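Stairs, Sleep and Snacks: what we learned from one workplace wellness season
Speaker notes, Saturday morning session, Laryea Hall

Opening (keep it short, people still have coffee in hand)

Good morning! Thanks for giving up a Saturday for this. Quick show of hands - who has signed up for a step challenge at work? Keep your hand up if you were still counting in week three. (Wait for the laugh. Then put my own hand down.)

I work in employee health at Mallix. We have 700 people on two sites, Brivside and Cirside, and last year we asked all of them to change one small thing for a season. One thing, their choice. I loved this project and I'm going to talk fast, so wave if you need me to slow down.

What we asked for

People picked from a short list: move more, sleep more, eat a real lunch, or take a proper break. No weigh-ins and no calorie logs. We had 183 sign-ups in the first week, mostly from Brivside. Cirside was slower, and that's my fault. The night shift starts at 10 p.m. and every one of our kickoff events was at noon. We added one at 9:30 p.m. and it was packed.

The break room

My favorite part! We put board games and a few snacks on the tables and asked managers to stay away from the schedule. The rule was 20 minutes with your phone in your pocket. People told us they went back to their desks in a better mood, and a few said their headaches eased off. I can't prove the link and I won't try to. But the break option kept more of its people to the end than any other, walking included, and I did not see that coming.

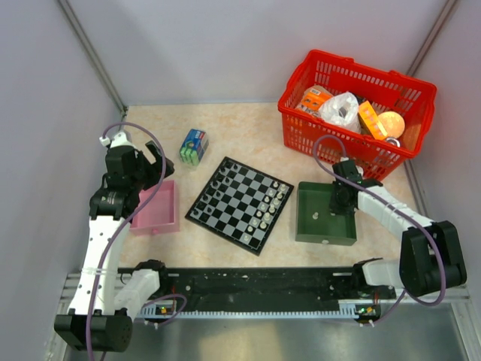

Numbers (slide 6)

Go slowly here. We logged 3171 completed days across all four options. A day counted if the person said it counted, so please treat that as self-reported. If someone asks about blood pressure, we offered checks at the start and end, but too few people came to the second one to say anything useful.

Cost: $1000 for the whole season, mostly snacks, games and printing. Staff time is on top of that. Don't skip this line, somebody always asks.

What I'd change

Ask the night shift first. Let people switch options halfway through - we said no to that and lost some good folks in the third week. And drop the leaderboard! It was fun for the top ten and a bit gloomy for everyone else.

Try it now (five minutes)

Turn to the person next to you and tell them when you last took a full lunch break away from your screen. Then swap. Bring the room back with the bell, take two or three answers, and go to questions. Sign-up sheets for the planning kit are by the side door.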